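Workshop and Potting Bench Notes: October

Moving pots indoors

Inspect every container before it crosses the threshold. Lift the pot and check the drainage holes for slugs, sowbugs and egg clusters. Check the underside of the leaves and the points where leaf stems meet the main stem, where mealybugs collect. Treat infested plants outdoors and keep them apart from the rest for two weeks.

Night temperatures below 50 degrees F damage most tropical foliage plants. Damage shows as dark, water-soaked patches several days after the exposure, by which time the plant is usually indoors and the furnace gets blamed.

Mixing small batches

Measure dry ingredients by volume and keep the same measure for the whole batch. Dampen peat before combining it with perlite or bark. Dry peat repels water, and a pot filled with it will drain down the sides and leave the center untouched. Wear a dust mask when pouring perlite.

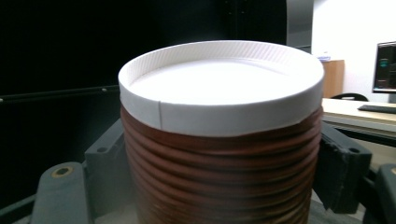 Storing opened bags

Fold the top down twice and clip it. Store potting mix off a concrete floor. An opened bag left in a warm garage will often breed fungus gnats by midwinter. Write the month of opening on the bag with a grease pencil. Marker fades.

Slow-release fertilizer should be kept cool and dry. If the coated beads have clumped or feel sticky, the coating has probably failed and the dose is no longer predictable. Spread them on an outdoor bed at a light rate and buy new for containers.

Removing Salt from Potted Plants

White crust on the rim of a clay pot and brown leaf tips on the plant generally have the same cause. The remedy takes one sink and part of a morning.
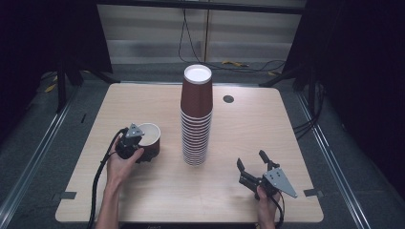 By Naima Berrada
Bench Notes, Urkari Garden Pages

Tap water carries dissolved minerals. Fertilizer adds more. In an outdoor bed, rain carries the excess down past the roots. In a pot watered lightly and often, water evaporates from the surface and the minerals stay behind. The concentration rises until roots have difficulty taking up water, and the plant wilts in moist soil.

Signs to look for

Brown, dry margins on older leaves first. A white or yellowish crust on the soil, on the outside of unglazed clay, or in the saucer. Slow growth in good light. Lower leaves dropping with no sign of pests.

Root rot produces several of the same symptoms. Slide the plant out of the pot and look. Firm, pale roots point to salt. Soft brown roots with a sour smell point to rot, and leaching will make that worse.

Testing the runoff

Water the plant normally and wait one hour. Set the pot over a clean, dry saucer and pour on enough distilled water to produce a few tablespoons of runoff. Read it with a pocket conductivity meter. I use a Zaltine 3607, but any meter with a calibration screw will do.

Read your tap water as well. Mine runs 138 ppm in fall. A sample from a neglected dracaena on the same day read well above the range on my chart, and a spider plant beside it came in at 535, high enough to explain the brown tips. Charts differ with the conversion factor used by the meter, so compare readings only with others from the same instrument.

Leaching procedure

1. Scrape off the crust and up to a quarter inch of soil. Do not go deeper, or you will expose feeder roots.

2. Place the pot in the sink, without its saucer or outer sleeve.

3. Use room-temperature water. Pour slowly over the entire surface, using twice the volume of the pot. A two-quart pot takes four quarts.

4. Let it drain for 30 minutes, then repeat with the same volume.

5. Test the runoff. If it is still more than 200 ppm above the tap reading, run a third pass the following day.

6. Replace the removed soil with fresh mix. Hold off on fertilizer for a month.

Water from a sodium-exchange softener should not be used. Draw from an outdoor spigot if it bypasses the softener, or use rainwater.

Cleaning the pots

Soak empty clay pots overnight in one part white vinegar to three parts water, then scrub with a stiff brush. Rinse well. Glazed pots need only a wipe. Old crust inside the drainage hole can be loosened with a wooden skewer.

Schedule

Leach every four to six months if you fertilize regularly. Plants watered from below need it more often, as the salts move upward and are never flushed. Cacti and succulents should be leached in active growth and left in a bright, airy place until the top inch of mix is dry.

Reader Reda Tawfik asks about gravel in the saucer. It keeps the pot clear of standing runoff, provided the water level stays below the top of the gravel. Rinse the gravel whenever you leach.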